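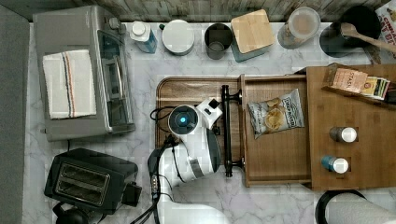

Kitchen counter cell, arm at the drawer organizer, drawer open, chip bag inside.

Ticket: drawer-open success flag wrong
Project: Drustlow
Status: open, waiting on Favham

Friday. Re-ran the relabel script on the Pornora set, 1,548 episodes. 37 flagged as fail where the drawer is plainly out. Checked by hand, all false negatives.

Tried:
- raising the open threshold. No change
- masking the chip bag in the drawer. 2 recovered, rest same
- the Đỗ checkpoint in place of ours. Worse, dont bother

Guess: reward model keys on the bar handle, and loses it when the gripper sits right next to it. Not proven. Held-out split has the same thing so its not overfitting.

Results table in the draft is off till this is fixed - please don't quote the drawer row.

Next: relabel from joint postions only, compare. Need the raw logs from Favham, asked 2 times already.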